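Ploner Two-Arm Beverage Station
Setup, care and service information

The Ploner Two-Arm Beverage Station is a serving cell for hotel lobbies, staff lounges and visitor areas. It combines a curved white counter, a counter-mounted dispenser with a metal drip tray, and a Montoya upper body with two arms and two jointed hands. The station is supplied, installed and serviced by Kekcombe. Existing owners of the earlier Grandance counter may order the upper body and hands separately, subject to a site check.

Product information on this page applies to the current counter and to both hand versions. The printed service manual delivered with each station takes priority wherever the two differ.

What is included

Counter section with drip tray
Dispenser and mounting hardware
Upper body with left and right arms
2 jointed hands
Glove material for one or both hands, as ordered
Hex key set and spare finger screws
Service manual and care log

Glassware is not included. Ribbed, straight or tapered glasses may be used, provided that each station is taught with one glass type only. A change of glass requires a new grip setup.

Placement and power

The counter must stand level on a firm floor. Leave clear space behind the far edge so that cables can be reached without moving the dispenser. Power strips and small network devices should be kept on the far side of the counter, outside the reach of either arm. Cables that run along the forearm must have enough slack for a full turn of the wrist - a cable that pulls tight at the end of a movement will loosen its connector over time.

Setting the grip

Grip setup is carried out after the counter has been leveled and before the dispenser is connected to its supply. One person should stand at the control panel and a second should stay within reach of the stop button.

The glass is first placed by hand under the outlet, with its rim just below the dispenser and its base flat on the tray. The right hand is then brought in at low speed until the fingers close on the side of the glass. The left hand is kept open and clear of the tray during this stage.
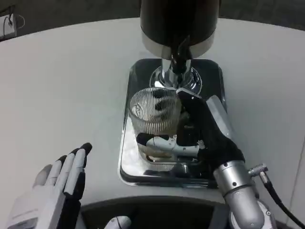 Grip force is raised in small steps from the lowest setting. The correct value is the lowest one at which the glass can be lifted and set down again without turning in the fingers. Operators should record this value in the care log, together with the glass type. Typical setup time for a trained operator is 27 minutes, including the lift check.

If the glass tips during the lift check, the fingers are usually closing too high. Lower the approach height by one step and repeat. Force should not be increased to correct a tipping glass.

Gloved and ungloved hands

Glove material improves hold on smooth glass and keeps drips away from the finger joints. It should be removed and washed weekly, and must be fully dry before it is fitted again. Make certain that no fold of material lies between two finger segments. Hands used without a glove should be wiped with a damp cloth at the end of each shift. Water must not be sprayed at the hands, the wrists or the forearm connectors.

Daily care

1. Stop the station and wait until both arms are at rest.

2. Remove the glass and empty it. Wipe the outlet with a clean cloth.

3. Clean the drip tray, including the corners and the underside of the rim. Water marks should be removed the same day, as they dry hard on polished metal.

4. Check the black fingertips for cuts, hardening or looseness. A worn tip must be replaced before the station is returned to service.

5. Place a clean glass on the tray, run a short test pour, and confirm that the liquid falls inside the rim and that the thumb and fingers meet the glass at the taught height. 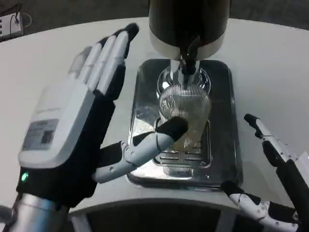
6. Enter the result in the care log and sign it.

Scheduled service

Kekcombe recommends a service visit every 4 months. The visit covers finger screws, wrist joints, forearm seams and cable connectors, and ends with a new grip check using the owner's own glassware. Screws in the finger segments should not be tightened between visits unless a segment is visibly loose. Over-tightening is the most common cause of slow or uneven finger movement, and accounts for roughly half of the hands returned to our workshop.

Repair and exchange

A hand that fails its daily check may be exchanged as a complete unit. Please have the station number and the last two care log entries ready when contacting us. Exchange hands are sent with the wrist screws required for fitting - the old screws should be discarded.

Service requests and questions about training are handled by Raíssa Guerra, Service Coordinator, Kekcombe. Requests received before 3 p.m. are answered the same working day. The service desk is closed for the last week of December.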